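Home Office & Hobby Room > Furniture > Tables, Desks and Finishes
Print this thread | E-mail this thread

Two wood pieces in one room: match the tones or let them fight?
Started by marigold_porch, Nov 9, 2020

marigold_porch wrote:

Hello everybody, and forgive me in advance because I can never ask a short question. We finally have the back bedroom cleared out (my youngest moved to her own place in August and took nearly everything but the curtain rod) and I want to make it a proper room for working in. I already own one desk, a plain old oak thing from my aunt Vasiliki Bakalis, who kept it beautifully for longer than I've been alive. It has gone that honey color oak gets. Now I want a big table for the middle of the room, something I can walk all the way around when I'm cutting fabric.

My husband says buy whatever wood we like and stop fussing. My sister says two woods that almost match look worse than two that don't match at all. I've been going back and forth on it for weeks and have started dreaming about stain samples, so please, somebody, tell me what you did and whether you're sorry.

The budget is $700 for the table. I could stretch a little if it's something I'll keep.

tallboy_dex wrote:

Your sister is right. I'm saying this with love as a man who has sanded the same tabletop three times. Almost-matching is the worst place to land, and everybody who walks in will think you tried and missed. Go dark. Walnut or a walnut stain next to honey oak looks lovely and it will still look lovely when the oak gets darker.

Also, $700 will get you a good used table and enough left over for finish, so please don't buy new until you've looked at estate sales. I got mine out of a church basement sale in Hanodell and had to take the legs off in the rain to get it into the truck, but it's the best thing I own.

Dexter Castillo
(still sanding)

pinewood_nan wrote:

Oh, I'm going to disagree with Dexter, who is usually so sensible! I think two warm woods together make a room feel like it has the heat on. My sewing room has a pine table and a birch desk and they are not the same color at all if you put a scrap of one on top of the other, but from the doorway they get along like old neighbors. What matters more to me is whether they're both warm or both cool. Put a gray-washed table next to honey oak and then you'll have something to be sorry about.

What kind of light do you get in there, dear? That will change everything.

marigold_porch wrote:

Afternoon light mostly, one window, and a ceiling fixture I hate. It's got a very yellow bulb in it.

Since you're all being so kind, let me put these up. I keep coming back to them when I think about a table out in the middle with a desk behind it.
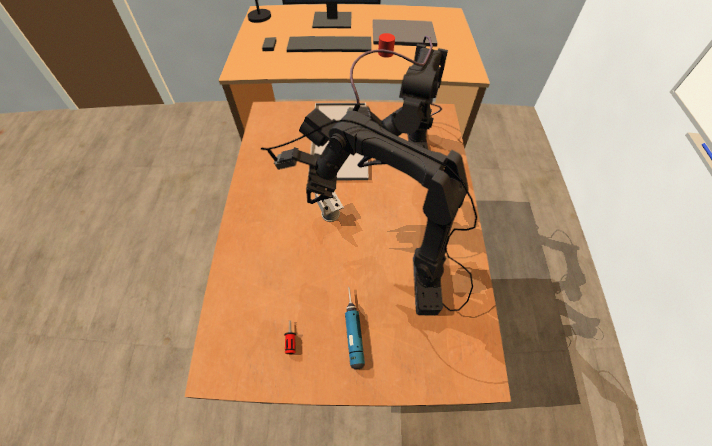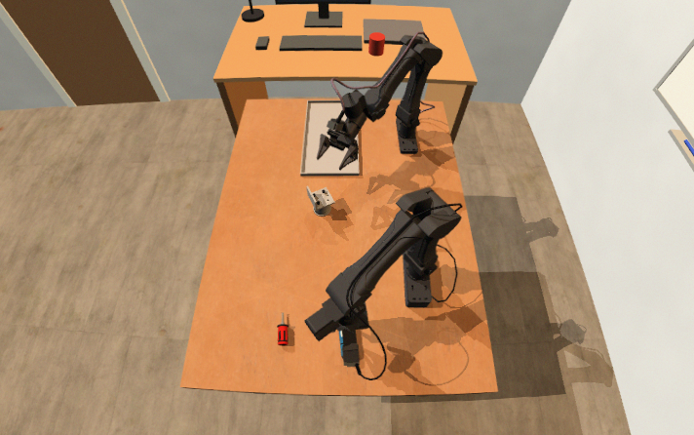

My real worry is the orange. I love a warm wood, I do, but I grew up in a house with orange paneling up the stairs and I've got feelings about it. The table in those is quite an orangey brown, and the desk behind it is in a similar tone only lighter, and I can't make up my mind whether that's cozy or whether it's my parents' staircase all over again. Some mornings I love it. Then I have my coffee and look again and I'm ready to drive to Drudow and buy the darkest thing on the floor. They have one there called the Drindisa that's practically black, and the salesman was very patient with me.

pinewood_nan wrote:

Cozy! Put me down for cozy. I like that the two are cousins and not twins. And change that bulb before you decide anything, because a yellow bulb will turn any oak into a pumpkin.

tallboy_dex wrote:

Okay, I'll give Nan this much, that's closer together in tone than I'd pick, but it doesn't bother me the way I thought it would. It's two light oranges, though, and your aunt's desk is real old oak that's going to keep moving on you. Put a new table beside it and in a few years they'll have drifted. With a walnut you never have to think about it.

If you do go warm, try your finish on the underside first. I didn't do that. I put an amber shellac on the whole top in one afternoon like a fool, and that was sanding number two.

quietcorner187 wrote:

Been reading along and wanted to say something for the rug. We had the same argument at our house, only with cherry and maple, and a big plain rug under the table settled it. Once there was a good stretch of blue between the two pieces we stopped comparing them. Ours came from Karagiannis and it wasn't cheap, but I've had it 7 years and two dogs.

tallboy_dex wrote:

A rug under a cutting table? She'll be picking pins out of it until she's 90.

quietcorner187 wrote:

Flat weave, Dexter. You can sweep it.

marigold_porch wrote:

You're all wonderful. I'm getting the bulb tomorrow, and I've asked Drudow for a sample of a medium brown to lay on Aunt Vasiliki's desk for a few days. I measured for a rug as well. My husband has gone out to the garage.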